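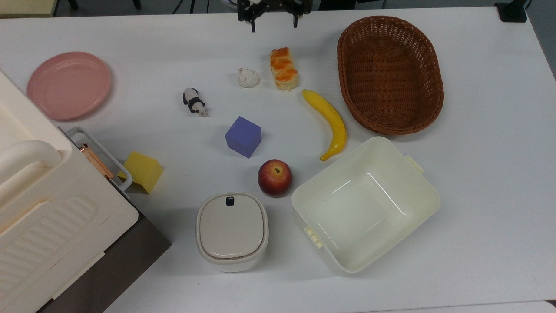
Jobs > Mosorville > Household Goods > Sorting and Tabletop Work

Sorting Bench Assistant, Household and Toy Returns

Posted in May by Edivaldo Brandão, Bench Lead
3 min read

Purnetti is hiring two sorting bench assistants for its returns room in Mosorville. The room takes in mixed household goods and toys from two sources: Briltell, which sends store returns, and Fontes, which sends end-of-line stock. Items arrive unsorted in open cartons. A plate may be in the same carton as a foam block, a sponge and a piece of play food. The assistant's job is to identify each item, check it, and put it in the correct tote.

The position is part time, morning shift, 7:00 a.m. to 12:30 p.m. It is a standing job. Training is paid at the full rate.

The work

Each bench is a white tabletop. The assistant empties one carton at a time and spreads the contents so that no item hides another. Items are then handled in this order:

1. Rigid plastic: plates, cups, cases, trays.
2. Foam and sponge: cubes, blocks, cleaning sponges.
3. Play food and other toys.
4. Wire goods: brackets, racks, hooks.
5. Anything that does not fit the first four groups.

Every item gets a category code, a condition grade (A, B or C) and a tote number. The catalog currently holds 1,086 item types. You are not expected to memorize it. You are expected to look things up when unsure, and to use the "unknown" tote when the catalog does not settle the question. A guess entered as a code is counted as an error; an item in the unknown tote is not.

Foam items are graded by hand as well as by eye. Press once on each face and let go. Crumbled corners, tears and permanent dents are grade C. Plates are checked at the rim for chips and on the underside for labels. Items with a handle are lifted by the handle one time before grading. Crumpled paper, film and cloth are opened out before anything is thrown away, as small parts are often wrapped inside.

At the end of each carton the table is cleared completely and wiped. Do not carry items over to the next carton, even when they look like part of the same set.

Output

New assistants work toward 200 items per shift by the end of the second week. The standard after training is 700 items per shift, with an error rate at or below 2 percent. Errors are found by re-sorting one tote from each bench — the tote is picked by the bench lead, and the result is shared with the assistant the same day.

Requirements

- Able to stand for the full shift, with one 20-minute break.
- Able to lift a full carton from the floor to table height.
- Normal color vision, or a willingness to use the color reader. Several item types differ only by color.
- Able to read printed labels and enter codes on a keypad.
- No allergy to latex or to foam dust.

Sorting, packing or stockroom experience is useful but not required. A high school diploma is not required.

Conditions

The room is heated in winter and has fans in summer. It has no air conditioning. Closed shoes must be worn. Gloves are supplied — bring your own if you prefer a close fit. Phones and drinks stay in the lockers. Parking is free at the rear of the building; the nearest bus stop is a short walk.

How to apply

Send a one-page work history and a phone number to Edivaldo Brandão at the Purnetti front desk in Mosorville, by mail or in person, between 8:00 a.m. and noon. Write "Sorting bench" on the envelope. A cover letter is not needed.

Applicants who meet the requirements will be asked to do a one-hour paid bench trial with two cartons. The trial is scored on correct codes first and speed second. Results are given by phone. Applications stay open until both positions are filled.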